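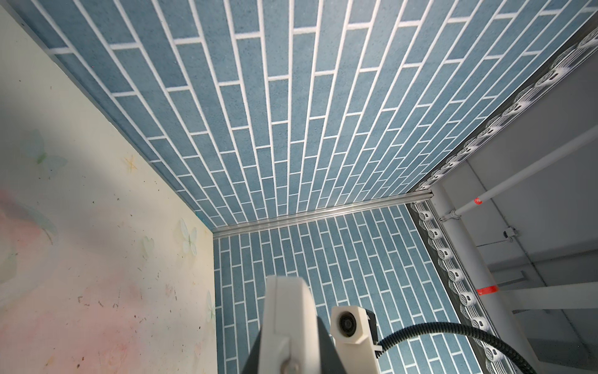 Figure 4-1. Wrist camera view of an enclosure corner, with the rail along the seam between panels.

4. Setting up the battery device exercise

This section covers the two-arm exercise used in the second half of the Furia club course at Trarness. It assumes that both arms have been homed as described in Section 3 and that the Jemal control program is installed on the bench computer.

4.1 Before power-on

1. Check that the base plates are tight on the rail. Use the long hex key from the drawer marked Claler. The short one rounds the screw heads.

2. Pull each cable gently along its full length. It must have enough slack for the wrist to turn fully in both directions.

3. Wipe the wrist camera lenses with a dry cloth. Do not use spray.

4. Switch on the left arm, then the right. Wait for the green light on each board near the bases. If a board stays dark, switch off both arms and go to Section 7.

CAUTION: Keep hands outside the enclosure whenever either green light is on. The arms hold their last position and can move without a sound when a program starts.

4.2 Placing the parts

1. Put the device in the middle of the mat.

2. Set out the batteries near the device, clear of the path of the grippers.

3. Lay the screwdriver diagonally, with room for a finger on each side of the handle. A handle that touches the device cannot be gripped cleanly.

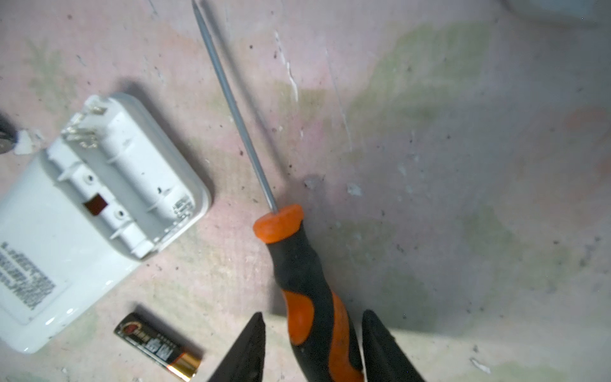
4. Open the Jemal program and load job 333. Set both arms to 40 percent speed. New members stay at this setting for their first seven sessions.

5. Jog one arm until its fingers are on either side of the screwdriver handle. Lower in small steps. Stop if a finger touches the mat, raise the arm, and repeat the height check in Section 3.

6. Close the gripper at 40 percent force. Lift slowly and watch the shaft. If the tool swings, set it down and take a new grip closer to the middle of the handle.

NOTE: The black parts of the handle are rubber and the orange parts are smoother. Grip on rubber where possible.

4.3 Working with both arms

1. Return the screwdriver to the mat and open the gripper fully.

2. Bring one arm to the part and close on it. Hold still.

3. Bring in the second arm from the opposite side. Approach level and close only when the first arm has stopped.

4. Move both arms together using the linked mode key. Separate commands at this stage will twist the part between the grippers.

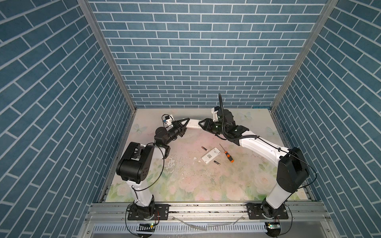
Figure 4-2. Both grippers on one part near the back of the floor. Device, batteries and screwdriver on the mat.

5. To release, open one gripper, back that arm away, then open the other.

CAUTION: Do not press Home while both grippers are closed on the same part. Home ignores linked mode.

6. Enter the run in the log with the job number, speed and force.

Section maintained by Tolera Hailu. Revised October 2024.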